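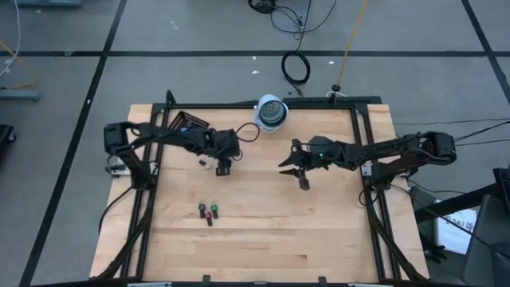

How Does a Furnace Warm Up a Whole House?

Search Clustora Kids: type a word, any word

2992 shares | 79 comments

Somewhere in your house there may be a big metal box that hums, clicks, and whooshes. Grown-ups visit it twice a year, frown at it, and go away again. It's called a furnace, and all winter long it makes sure you can eat cereal without mittens.

Not every home has one. Some have radiators, some have heat pumps, and some have a wood stove and a lot of sweaters. We're sticking with the kind of furnace that burns gas and blows warm air.

It starts with the thermostat

The thermostat is the little box on the wall that you've been told not to touch. Inside is a sensor that checks how warm the room is. Let's say your family has picked 68 degrees and the room has slipped down to 66. The thermostat sends a small electric signal through a wire to the furnace. The signal means "heat, please," although the thermostat leaves off the please.

Then comes the fire

When the furnace gets the message, a small fan starts up first. It pulls air through the part where the burning will happen and pushes any leftover fumes outside. Then an igniter glows orange, a valve lets in the gas, and a row of flames pops up. Those flames are hotter than 1000 degrees, so they live behind a metal door. The door stays shut. You are not the exception.

A sensor next to the flames checks that they really lit. If they didn't, the furnace closes the gas valve and tries again. After a few failed tries it quits and sulks until someone comes to look at it.

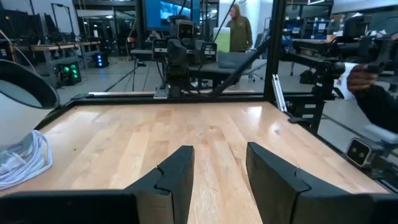 Now, you might think the air from the fire gets blown right into your bedroom. Please be glad it doesn't. Smoke and fumes from burning gas are bad to breathe, so they go through metal passages called a heat exchanger and then out of the house through a pipe. Your own air slides past the outside of those hot passages and picks up the heat. The two kinds of air never mix. Think of warming your hands on a mug of cocoa: your hands get the heat and the cocoa stays in the mug, unless you are my cousin.

The long trip through the ducts

A big fan called a blower pushes the warm air into ducts. These are metal tunnels hidden in the floors, walls, and ceilings. (Movie spies crawl through them. In a normal house you'd be lucky to fit one leg.) The air comes out of the vents, and one of those vents always seems to be behind the couch.

Meanwhile, cooler air gets pulled back through other openings, called returns. It goes through a filter, which catches dust, fluff, and most of what used to be the dog. Then it's heated again and off it goes. When the room reaches 68, the thermostat stops asking, the flames go out, and the blower runs a little longer to use up the last of the heat.

Why does it smell funny the first time?

If nobody has used the furnace since July or earlier, dust has settled inside it. The first heat of fall cooks that dust, and the house smells like toasted attic for a while. If the smell sticks around, or if you ever smell rotten eggs, tell a grown-up right away and go outside together. Rotten eggs can mean leaking gas, and gas is given that stink on purpose so people will notice it.

Words to drop at dinner

Heat exchanger: the metal part that passes heat along and keeps the fumes to itself.

Blower: the fan that does the pushing.

Return: the opening where air goes back in. Also where small toys go, if the cover is loose.

Last updated 8/29/26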